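Dec 23, 2021

The bedroom, finally. I have been promising this diary that I would write about the bedroom since we moved to Pirstead in June. 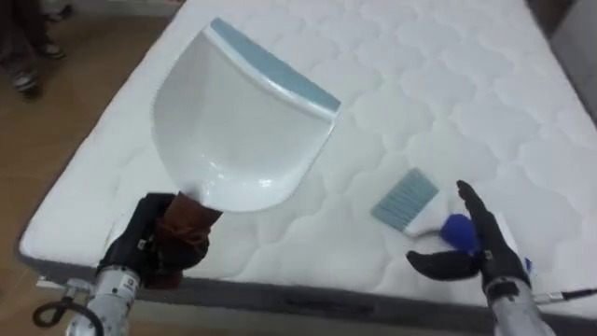

The mattress without its sheets, with the little white dustpan and the brush with the light blue bristles.

I stripped the bed this morning before I had even had my coffee, which will tell you how much it has been weighing on me. We have guests coming for Christmas, my aunt and my cousin Uyên Ninh, and the two of them are having our room because it is the warm one. We will take the fold-out in the study and be brave about it. So everything came off, the quilt and the blanket and the sheets and the old mattress pad with the elastic gone in one corner, and I carried the whole lot down to the laundry room in one go because I am too stubborn to make a second trip. I lost a pillowcase on the stairs and found it an hour later with the cat on it.

I had forgotten how pretty the mattress is! It seems such a silly thing to say about a mattress. But it has all those puffy stitched shapes over the top, like a child's drawing of clouds, and then the dark gray band around the side, and I remember standing in the shop in Salinas years ago choosing it almost entirely for the clouds. My husband lay down on every bed in the place with his shoes hanging politely off the end, and gave each one serious thought, and I had already made up my mind from the doorway. He still says it was the third one he liked best. I tell him he has slept perfectly well on the clouds all this time and he has no answer to that.

The trouble with a quilted top is the seams, of course. Crumbs get down into them (I am not going to say whose crumbs, but one of us eats toast in bed on Sundays and it isn't the one writing this). My mother always went over her mattresses with a hand brush at the change of season, short strokes, always toward the foot, and she kept a brush and pan just for beds and would not let them near the floor. I thought she was terribly fussy when I was young. Now I have a bed set of my own, and I caught myself this fall telling my son to put it back and use the kitchen one for the potting soil, in precisely her voice. It gave me a turn.

I do like that set. The pan has a blue lip on the front that goes nicely with the bristles, and a brown handle that is comfortable to hold, and there are the small teeth on the rim that I use for combing the fluff out of the brush. It came from the hardware store by the Kerkier road, the one with the bell on the door, and I went in that day for light bulbs and came home with the dustpan and no light bulbs. The hall stayed dark until the weekend.

Anyway, I know that many people would just run the vacuum over it and be finished in five minutes, and I did mean to get the vacuum out as well, but the hose attachment is still in a box somewhere from the move. I looked in two of the boxes and found the good napkins, the fondue forks, and my father's letters. You can guess what happened next. I sat on the top step and read the letters until my feet were cold. There is one he wrote from his first winter working away from home, where he complains for a page and a half about the bed in his lodgings and how it sloped toward the window, and he says he dreams every night that he is on a boat. I had never read that one before, or I had and it hadn't stuck. I put it in the drawer of the nightstand so I can show it to my aunt, who will laugh until she cries. She has his same laugh.

After lunch I turned out the nightstands too. A bookmark from the library in our old town, a dried-up pen, cough drops fused into a single lump, and six hair ties, and I have been saying for months that I don't own a hair tie. I wiped the drawers with a damp cloth and left them open to air. Then I put the mending basket on the chair where I would have to look at it, and fixed the elastic on the pad. It isn't a beautiful job but it will be under a sheet.

The bedding took forever to dry. I had the windows open a crack for a while, until it got too bitter, and then the blanket was still damp along the hem so it hung over the banister all afternoon and made the whole stairwell smell of soap. I used the soft white sheets, the ones that were a wedding present and that I am always saving for something. Well, this is something. I put the green blanket at the foot for Uyên, who is always cold, and set the lamp on her side because she reads until all hours.

Still to do tomorrow: the towels, the hook on the back of the bathroom door, something with the ham, and a call to the Likari bakery about the rolls before they close early. And I must find that hose attachment. He says he packed it with the fishing things. We have not unpacked the fishing things.

It is past ten now and I'm writing this on the fold-out, with my knees up and the cat across my ankles. There is a bar that runs right under the small of my back. I can hear him downstairs making toast.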